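Trying out a packing cell before you buy it

Small warehouses have a familiar problem with robot arms. The arm costs a lot, the fitting costs more, and the buyer only finds out whether it can handle the stock once it is bolted to the floor. Ketar, a planning service from Mustonen, is meant to answer that question earlier. You send in the sizes and weights of your parcels, and the firm builds a working model of the cell on a computer.

We followed one job from start to finish. The customer was a mail-order supplier in Skimville that ships long, thin cartons all year, with a peak in December. Long cartons are awkward. Grip one too far from the middle and it tips. Leave too little space between two of them and the fingers have nowhere to go.

Mustonen's modellers put the arm on a pedestal near the right edge of a table and laid three cartons out side by side, labels up, with a blue band of tape near each end. The labels matter, as the customer doesn't want them scuffed. A dark red block stands in for an obstacle, close against the nearest carton. The arm comes down from above with its two fingers apart, over the middle of the carton at the back. 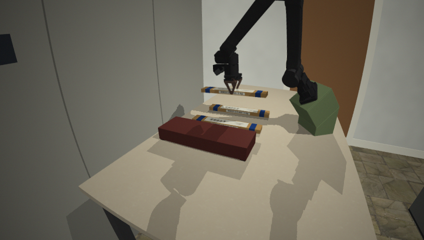 What you get for the money

The basic package covers 106 test picks and a written report. The larger one covers 933 and lets you change the layout once - a higher pedestal, say, or wider gaps. Both include a video call to go through the results.

The report we read was clear and short. It listed every failed pick with its likely cause, and most of the trouble came from the carton next to the block. The modellers suggested moving the stock a little further apart, and the customer has done so on paper.

The price is 697 euros for the basic package. That is fair if you are close to ordering an arm, and hard to justify if you are only curious. Friction is the weak point. Cardboard varies, and the model treats every carton as the same. Mustonen says a later version of Ketar will let users set this themselves, but gives no date.

Orders go through the Rurnusum office, and our report arrived 3 weeks after the sizes were sent.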